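Flarngate Adult Learning Program
Progress Report, Second Reporting Period

Enrollment in the evening courses reached 221 adults at the close of this period. The grant supports English classes, basic math and job preparation at the Jovham and Sodow sites. Of the 920 class seats budgeted for the year, 125 remain open and will be filled in the spring term.

Attendance at Jovham held steady through December. Attendance at Sodow fell after the county changed the bus timetable, and the last class there now ends at 8:15 p.m. so that students can make the final departure. Teaching hours lost to this change have been moved to the start of the session.

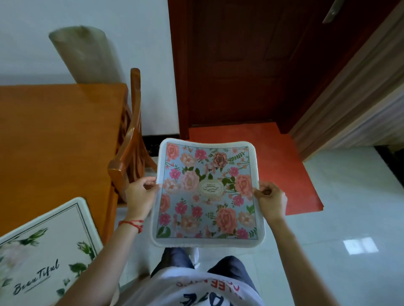 Rachid Kabbaj wrote in the student survey that the earlier finish had helped him stay enrolled, but that the math group needed more time on fractions before moving to percentages. Several other responses made the same request. The math outline has been revised to add three sessions on fractions, beginning next term.

Spending on instruction is within budget. The textbook line is overspent by $125 following a price increase, and we request approval to cover this amount from the unspent printing line. No other transfers are proposed.

One teaching position at Sodow is still vacant. Anas Lahlou is covering the intermediate English class until it is filled. Interviews are planned for next month, and the result will be included in our next report along with the final exam scores for both sites.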